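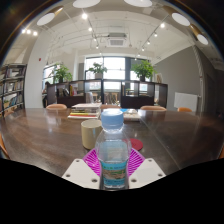 GROSTOW, September

Shared Reading Table: Frequently Asked Questions

The following answers apply to the large table in the Wivudon Reading Room and to the shelving beside it. They replace the notice issued in the spring. Members who need further help may write to Melina Chrysikopoulos, Room Services, or ask at the front desk.

Who may use the table?

The table is open to all members of the Kontogiannis Library Association and to their registered guests. Each member may bring one guest at a time. Guests must sign in at the desk and are asked to leave with the member who brought them.

Do I need to reserve a seat?

No. Seats are available on a first-come basis. A bag or coat left on a chair does not hold the place for longer than 30 minutes. After that time, staff may move the item to the front desk.

May I bring a drink to the table?

Yes. Water may be brought in any bottle with a screw cap. Coffee and tea are permitted in a mug, provided that the mug is not filled to the brim. Open paper cups and drinking glasses are not permitted in the reading room.

Must I use a mat or coaster?

Yes. The tabletop is dark brown wood with a glossy finish, and it marks easily. All drinks, including closed water bottles, must stand on a mat or coaster. The round magenta silicone mat is suitable for warm mugs as well as bottles. The small red coaster is intended for one drink only. Additional coasters may be borrowed at the desk.

What should I do if something spills?

Please wipe the surface at once with one of the dry cloths kept at the desk, and then inform staff. Do not use spray cleaners, paper towels or anything abrasive. The top was refinished last year by Vitent, and only the wax supplied by that firm may be applied to it. Members are not charged for accidental spills reported on the same day.

May I eat at the table?

Food is not permitted at the table or near the shelves. The members' lounge on the ground floor is open for this purpose until 7 p.m.

May I take the books and magazines that are stacked on the table?

Books and magazines on the table are for use in the room. They may be read by anyone present and should be returned to the stack afterward - please do not place them on the shelves, even where a compartment has space. Items that are wanted on loan should be taken to the desk, where staff will check whether a lending copy exists. The Association holds over 4000 titles, but only a small part of the collection is kept in this room.

May I leave my own books in the open shelves?

No. The square compartments in the low shelving unit are reserved for Association property. Personal items found there at closing are kept at the desk for 30 days. Lockers are available in Room 109.

May I move the orange chairs?

Chairs may be moved along the table but should not be taken to other rooms. When leaving, please lift the chair back into place. Dragging damages the floor and disturbs other readers.

Who looks after the plants?

The potted plants on top of the shelving unit are watered by staff on a fixed schedule. Members are asked not to water them, turn them or empty leftover drinks into the pots. Concerns about a plant may be reported at the desk.

Can the table be booked for a group?

Groups may book the full table in the evening, after 6 p.m., with the approval of Room Services. The fee is $70 per evening and includes use of the chairs. The group is responsible for returning mats, coasters and reading material to their places. Booking forms are available at the desk and must be submitted two weeks in advance.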